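Robot arms on the returns tables: questions from staff
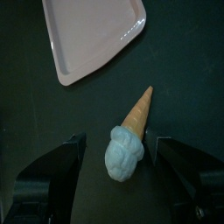

Toy ice cream cone between the gripper fingers, pink tray behind.

Two arms start on the toy library returns line at our Gerlach warehouse in September. The questions came in at the Friday meeting.

What will the arms do?
They pick up loose toys from the table and put them in trays. Checking, cleaning and repairs stay with people.

Is anyone losing their job?
No. Sorting shifts drop from 11 to 10 a week, and the hours move to the repair bench. Your total hours stay the same unless you ask to change them.

Can the arms handle everything we lend out?
No. The current list covers 2887 items, mostly hard or moulded pieces that fit in one hand. Puzzles, dress-ups and anything with batteries are still sorted by hand. Lumpy or tapered shapes take longer to set up — tell Relu Ursu if you see the same toy dropped more than once.

Who looks after them during a shift?
Whoever is rostered as table lead. Training takes roughly 2 hours and is paid. Mohsin Ghumman runs it and will put up the times.

Can I reach in to grab something?
Only after you press stop and the light goes amber. This applies to supervisors as well.

Will the cameras be used to check on me?
The wrist cameras point at the tabletop. Footage is kept for fault finding and isn't used in performance reviews. Elfriede Meinecke has the written policy if you'd like a copy.

What if I don't want to work beside one?
Talk to Elfriede before the next roster comes out. There are still hand-sorting tables at the Stillus end of the building.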